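搜索 请输入关键词 搜索 高级搜索

Ollcombe 办公楼公共区域改造项目
第七次协调会会议纪要

时间:8月,上午9:30至12:10
地点:Ollcombe 办公楼二层会议室
参会单位:业主方、设计单位、总包单位 Plinow、机电分包单位、家具供应单位 Dinside、声学顾问单位 Bălan
记录:业主方项目组
分发范围:各参会单位,监理单位抄送

一、上次会议事项核对

1.1 第六次会议纪要经各方确认,无修改意见。第4.3条中“吊顶标高”统一改称“吊顶完成面标高”,避免与龙骨底标高混淆。

1.2 三层茶水间排水立管移位已完成,闭水试验记录已提交。监理单位要求补充立管穿楼板处防火封堵的隐蔽验收资料,由总包单位在下次会议前补齐。

1.3 二层走廊防火门闭门器更换已完成。其中东侧一樘关闭时间偏长,机电分包单位与总包单位就门禁磁力锁安装厚度是否影响闭合存在不同意见。会议决定由总包单位先行调整闭门器,复测后再议。

1.4 强弱电桥架交叉处间距不足的问题未关闭。设计单位已出变更草图,正式变更单尚未签发。

二、进度

2.1 总包单位汇报:三层开放办公区墙面腻子完成,地面自流平完成,养护中。二层会议室区域隔断龙骨完成,单侧封板完成,另一侧待机电管线验收后封板。

2.2 机电分包单位汇报:三层照明回路穿线完成,插座面板未安装。风机盘管已就位32台,其中三层全部就位,二层剩余部分受走廊吊顶内管线调整影响,暂缓。

2.3 业主方指出,进度表中“机电验收”与“封板”两项在图上并行,实际为先后关系,要求总包单位修订进度表逻辑关系后重新报送。总包单位表示修订后总工期不变,压缩的是吊顶封板工序。监理单位对此持保留意见,认为吊顶封板与喷淋末端定位需要交叉作业,压缩空间有限。该意见记录在案。

2.4 垂直运输:货梯使用时间仍按上午7:00至9:00、下午18:00以后执行。Dinside 提出家具进场期间需增加中午时段。业主方答复,中午时段与在用楼层人员进出冲突,不予增加,可将下午时段提前至17:30。

三、声学

3.1 Bălan 提交二层会议室隔声现场预测报告。测试房间为隔断已双面封板的样板间,测试时门缝密封条未安装,结果低于设计值。报告认为主要传声路径为门缝及吊顶上方隔墙未到顶部分。

3.2 设计单位说明,隔墙到顶做法在施工图节点详图中已有标注,平面图说明未同步。总包单位称现场按平面图施工。会议决定以节点详图为准,样板间隔墙上部补封至结构板底,缝隙以岩棉填实后用密封胶封闭。由此产生的工程量由总包单位单独列项,造价责任另行商定,不在本会议讨论。

3.3 Bălan 建议会议室内风管增设消声弯头。机电分包单位反馈吊顶内净空不足,消声弯头外形尺寸超出现有空间。设计单位提出改用内衬消声软管,Bălan 需核算其低频衰减量。核算结果提交前,二层会议室支管暂不下料。

3.4 开放办公区混响时间:现吊顶矿棉板吸声系数按厂家检测报告取值,计算结果满足设计要求。Bălan 提醒,如吊顶局部改为裸顶喷涂,计算须重做。设计单位确认目前没有裸顶方案。

四、家具与工位

4.1 Dinside 汇报工位排布第三版。三层共设工位144个,较第二版未变,排布由四人一组调整为六人一组,主通道净宽相应增加。

4.2 地面插座点位与第三版排布不完全对应,经核对有21处需要移位。自流平已完成,移位须开槽。会议讨论了两种做法:

做法一,开槽移位,修补后重新找平。总包单位认为修补处与原自流平层之间存在收缩裂缝风险,面层为块毯时影响较小。

做法二,保留原点位,由工位下方走线槽引至桌面。Dinside 认为可行,但走线槽高出地面,跨越座椅活动范围的部分须避开。

会议决定:位于座椅活动范围以外的点位采用做法二,其余采用做法一。Dinside 负责在排布图上逐点标注,机电分包单位复核线缆余量。

4.3 办公椅选型。业主方此前收到两款样椅,均为五星脚带脚轮。评审意见集中在脚轮硬度、扶手高度以及椅背倾仰锁定三项。

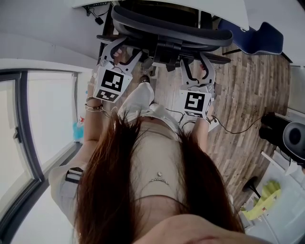
4.4 脚轮应与面层匹配。三层面层为块毯,采用硬质轮;二层会议室面层为弹性地板,采用软质轮。两种轮的插杆规格须一致,以便日后互换。Dinside 确认现有型号可满足。

4.5 扶手高度调至最低位时,椅子应能推入桌面以下。桌面下横梁底标高以加工图为准,Dinside 须将扶手最低位高度标注在同一张图上报审。业主方提出,桌下如加装理线篮,扶手与理线篮之间应留出间隙,具体尺寸由 Dinside 提出。

4.6 倾仰锁定机构的耐久性检测报告,Dinside 提交的是同系列另一型号的报告。监理单位不予接受,要求补交所选型号报告或由检测单位出具结构一致性说明。

4.7 椅子颜色在黑色与深灰之间尚未确定,由业主方内部确认后书面通知。该项不影响下单前的其他审核工作,但影响生产排期。Dinside 说明,确认时间晚于本月底,则交货批次须后移一批。

4.8 家具进场前置条件:块毯铺贴完成并覆盖保护膜、墙面末道涂料完成、空调系统具备送风条件。三项中任一项未完成,Dinside 有权不卸货。总包单位对“具备送风条件”的界定提出疑问,会议明确为风机盘管单机试运转合格,不要求系统平衡调试完成。

五、照明与控制

5.1 三层办公区照度计算按第三版工位排布重新核对。靠核心筒一侧两排工位平均照度偏低,设计单位建议该区域灯具间距缩小一个模数。涉及吊顶开孔位置调整,吊顶龙骨尚未施工,不产生返工。

5.2 照明控制回路划分:靠窗一排独立成组,配光感探头;中间区域按组控制;走道单独回路。机电分包单位提出光感探头不应正对送风口,探头位置与风口位置须在综合天花图上错开。设计单位同意,随5.1条一并出图。

5.3 应急照明与疏散指示点位,因主通道走向调整,须重新核对视距。此项由设计单位完成,并送审图单位确认是否需要重新报审。

六、质量与安全

6.1 监理单位检查发现三层涂料施工区域通风不足,材料堆放贴近临时配电箱。总包单位已移走材料,照片已提交。通风措施为增设轴流风机,尚未到位。

6.2 二层脚手架一处踏板未绑扎固定,已现场整改。总包单位须对同类情况自查并提交自查表。

6.3 动火作业票填写不规范,监护人签字栏空缺。业主方重申,签字不全的作业票视为无效,不得作业。

6.4 成品保护:走廊石材保护板接缝处胶带脱落,粉尘进入板下。总包单位负责揭开清理后重新铺设,不得在原保护板上叠加铺设。

七、变更与签证

7.1 截至本次会议,累计收到变更申请112份,含已撤回部分。业主方要求总包单位将变更台账与图纸版本号逐一对应,目前台账中部分条目仅填写楼层,无法追溯。

7.2 未取得签发变更单先行施工的部分,业主方不予计量。机电分包单位询问桥架交叉处(见1.4条)是否可先施工,业主方答复不可,设计单位应尽快签发。

7.3 涉及两家以上单位的变更,由提出方牵头会签,会签顺序为设计、总包、相关分包、监理、业主。

八、待办事项

8.1 立管防火封堵隐蔽资料——总包单位,下次会议前。
8.2 东侧防火门闭门器调整及复测——总包单位。
8.3 桥架交叉变更单签发——设计单位。
8.4 进度表逻辑关系修订——总包单位,三个工作日内。
8.5 样板间隔墙补封及复测——总包单位施工,Bălan 复测。
8.6 消声软管低频衰减核算——Bălan。
8.7 地面插座逐点标注图——Dinside;线缆余量复核——机电分包单位。
8.8 扶手最低位高度、理线篮间隙图纸报审——Dinside。
8.9 倾仰锁定机构检测报告或一致性说明——Dinside。
8.10 办公椅颜色书面确认——业主方。
8.11 综合天花图更新,含灯具间距、探头与风口位置——设计单位。
8.12 应急照明及疏散指示视距核对——设计单位。
8.13 轴流风机到位及脚手架自查表——总包单位。
8.14 变更台账补充图纸版本号——总包单位。

九、其他

9.1 下次会议仍在二层会议室召开,时间由业主方另行通知。如隔墙补封施工占用该房间,改至一层接待区旁小会议室。

9.2 各单位图纸文件名须包含版本号及专业代码,不符合命名规则的文件不予接收。

9.3 对本纪要有异议的,请于收到后两个工作日内书面提出,逾期视为确认。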